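Moving house with too much stuff

We've been in Botedwood since July and I still can't find the potato peeler. I bought a new one in the end, which pretty much guarantees the old one will turn up by Christmas, probably inside a boot.

I thought I was good at moving. I'd done it five times in my twenties, usually with a rucksack, a duvet and whoever I could bribe with a curry. This time we had 18 boxes marked KITCHEN and another pile marked MISC, and let me say now, never write MISC on a box. I opened one last night and it held a bike pump, half a candle, my school reports and a bag of curtain hooks that don't fit any curtains we've ever owned (I kept the hooks -- don't ask).

The quote from the removal people in Gernham was 369 pounds, which seemed fair until they saw the stairs. Then there was the piano. It isn't even mine, it's my aunt's, and I can play one and a half tunes on it, but it has come with us twice now and it lives in the hall where everyone bangs a hip on it.

What I really wanted to write about, though, is getting rid of things. I'm hopeless at it. I pick up a chipped mug and suddenly it's the mug from the flat in Collet with the leaky roof, and back on the shelf it goes. My new rule is that if I'd forgotten I had it, it leaves the house. I've managed four bags for the charity shop so far, plus a very wobbly chair.

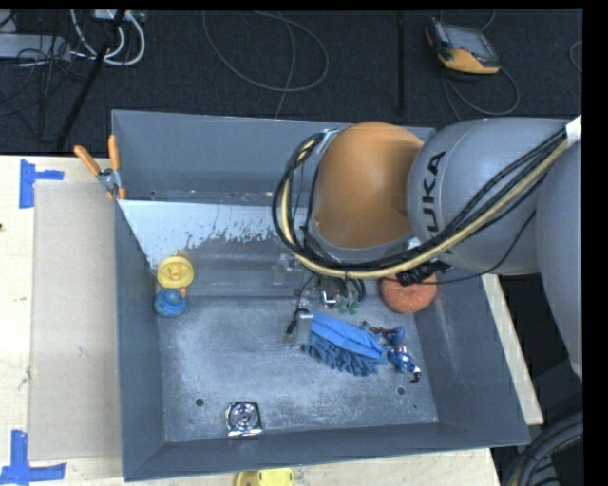
Killian Rey reckons I've got the rule backwards, and that forgotten things are the best ones to keep as they're a nice surprise every few years. He also thinks I should leave the last boxes taped up until spring and see if I miss any of it. I can see the sense in that, but one of them has my good scarf in it and it's freezing!

So tonight I'm doing the two by the back door, with the radio on and a big pot of tea. If anyone near Botedwood wants some curtain hooks, shout. I might be ready to part with them by the weekend.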